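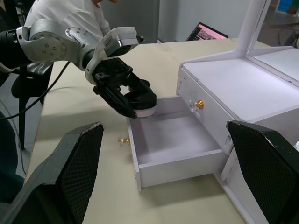 Ticket 1673
Product: Endia vanity organizer, white, two drawers with flip-up mirror
Bought from: Wanora
Status: open
Subject: top drawer sticks on the left, then comes out crooked

Hi Cindbridge people,

I wrote in about the mirror in July (ticket 1654, closed, the mirror is great now, thank you!) and I'm back with the drawers. The top one has started catching on its way in. It slides fine until it's got a little way left to go, then the left side stops dead and the right side keeps going, so the front ends up sitting at a slant. If I pull it open again it comes out at the same slant and I have to wiggle the knob to get it straight. The bottom drawer is perfectly happy and always has been.

I've been keeping notes as I try things, so I'll just paste them in the way I wrote them. Sorry in advance, I ramble.

Morning. Took everything out of the top drawer and slid it in and out. Still catches. So it isn't my overstuffing it, which was my first guess (I do overstuff it). The pink compact is the biggest thing that lives in there and it lies flat with room over it.

Later the same morning. Swapped the drawers, top one in the bottom slot and bottom one in the top slot. The good drawer ran nicely in the top slot! The bad drawer caught in the bottom slot, same left side, same spot. I was very pleased with myself for thinking of this. I take it to mean the cabinet is OK and the drawer is out of square. Swapped them back.

After lunch. Checked the knob, because on my sister's old jewelry box a loose screw behind the knob was the whole problem. Not here. The screw is snug and flat on the inside.

2:30. Rubbed a plain white candle along the bottom edges of the drawer. Much smoother for the first part of the slide, and then it caught in the same old place. Wiped the extra wax off with a dry cloth. I'd do the candle again, it's nice on the bottom drawer too.

3:15. Turned the drawer over and looked at the slots at the left front corner, where the side panel tabs into the front. I think one tab isn't all the way home. I can feel a tiny ridge there with my fingernail that I can't feel on the right. I pressed on it with my thumb and it didn't move, and I was scared to press any harder.

So that's where I stopped. There are little chips along the edges of the cabinet too, but I'm not complaining about those, it gets moved around a lot and I'm not gentle. The drawer front itself is fine, and I love the knobs, the clear sparkly bit on the gold base is half of why I picked this one.

What I'd like to know is whether I can push that tab in myself, and with what, or whether I need a new drawer. I'd much prefer to fix it.
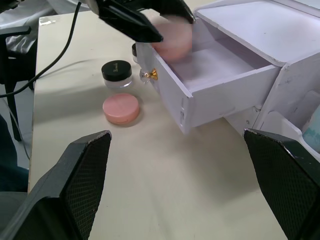 Cindbridge Support: Thanks for the notes, the drawer swap was the right test. A tab that stands proud on one side will push the drawer over as it goes in, so please try reseating it before we send a part. Take the drawer all the way out and empty it. Stand it on its right side on a folded towel, with the left side facing up. Put a scrap of wood or a thick paperback over the raised tab and press down with the heel of your hand, slowly. Don't use a hammer. If it goes flush, leave the drawer out overnight and try it in the morning. If it springs back, tell us and we'll look at gluing.

OK! Did it. Towel, paperback (a fat one), heel of my hand. It went in with a small creak that took a year off my life, and the ridge was gone when I ran my nail over it. Left it overnight on top of the bookcase like you said.

Next morning it ran straight. I opened and shut it 6 times in a row just for the pleasure of it. Then I put my things back, and by evening it was catching again, though not as badly. Ran my nail over the corner and the ridge was back, smaller this time. So I guess it springs back, just very slowly.

While I had everything out I also gave the side compartment a wipe. Two little bottles with white caps normally live in there, and they do leave rings. The compartment has no trouble of its own, I only mention it since I'd like to take the whole unit apart at one go if any of this turns into a gluing job.

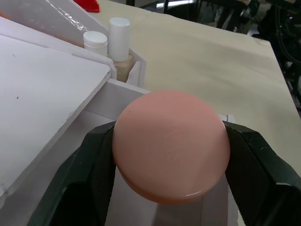
Do the bottles need to come out of the side compartment before I glue the drawer?
Leave them where they are if you like. The drawer gets glued outside the cabinet, so the compartment isn't touched.

Good, that saves me finding somewhere to put them. On to the glue, then. I had a bottle of Phan craft glue in the kitchen drawer, the white kind that dries clear, and support said that any white craft glue would do as long as I kept it thin. My log for that:

10:00. Eased the left front corner apart just enough to see into the slot. There was a crumb of something in the bottom of it, maybe a bit of the board itself from when I put it together. Picked it out with a toothpick. I bet that was the culprit the whole time, but I'd come this far so I glued it anyway.

10:10. Thin line of glue on the tab, none on the drawer bottom. Pressed it home with the paperback again. Wiped the squeeze-out with a damp cotton pad.

10:15. Checked that the corners were square against the cover of a hardback and put two rubber bands around the whole drawer, with a folded strip of cardstock under each band so it wouldn't dent the edges. Then I went out so I'd stop touching it.

Back at 6. Bands still on, corner flush. Left it another night, which is longer than the bottle says, but I didn't trust myself.

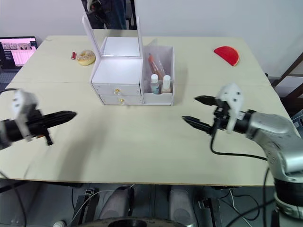 Following morning I took the bands off and slid the drawer in, and it went straight back with no catch. The front lines up with the one under it and both gold knob bases sit in a nice row again. I loaded it up properly this time, compact and lipsticks and everything, and gave it 3 full days of normal use before writing this. No ridge. I check it with my fingernail every time I walk by, it's becoming a habit.

Two small things for whoever writes the leaflet. A line saying to look inside the slots for crumbs before pushing the tabs in would have saved me a lot of fuss. And the drawing for step 3 shows the drawer from underneath without saying so — I built mine upside down the first time, and had to pull it apart, and I wouldn't be surprised if that's where the crumb came from.

I don't need the replacement drawer, please take it off the ticket if it's on there. I would like a spare knob if those are sold separately, as I've got a plain little box on the other shelf that would look lovely with one.

Cindbridge Support: Glad it's running straight. The replacement drawer has been removed from the ticket. Knobs are sold singly through Wanora under Endia spares, and they come with the screw. We've passed the leaflet notes along.

Ordered one! You can close this.

Status: closed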